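23rd December

I played the Nseir record again after dinner, the whole thing, 56 minutes, with the lights off in the front room. I was 17 when it came out. Back then I thought the songs were about being brave. Tonight I heard a woman saying sorry to a man over and over, with strings behind her.

I still like it. I don't know what to do with that. The third song has the line about waiting in the car, and I used to sing it on the bus to Lokov as if it were a love song. I wrote it on the inside of my school binder.
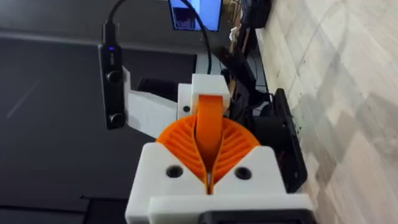
After the record

I got out the old notebook to see what I'd said at the time. One page and a half, mostly about her hair and the cover. Nothing about the words. I had copied the lyrics out by hand and not read them.

The piece for Skarkunier is due in January. They want 3000 words and I have 854, most of them about the video. I may cut the video. The part that matters is why so many of us wanted to be that sad, and who was selling it to us – though we bought it gladly enough. 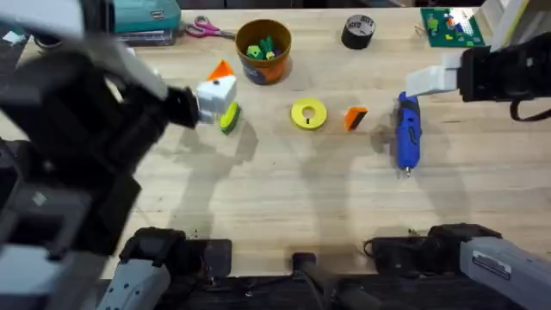
Zutinach
Music diarist

Snow since noon. I shoveled the steps and went back to the desk. I tried the later album for comparison and turned it off after two songs. She sounds happier on it, and I was bored, and I wrote that down too because it belongs in the piece.

Bed now. Tomorrow I'll start again from the car song and leave the opening for last.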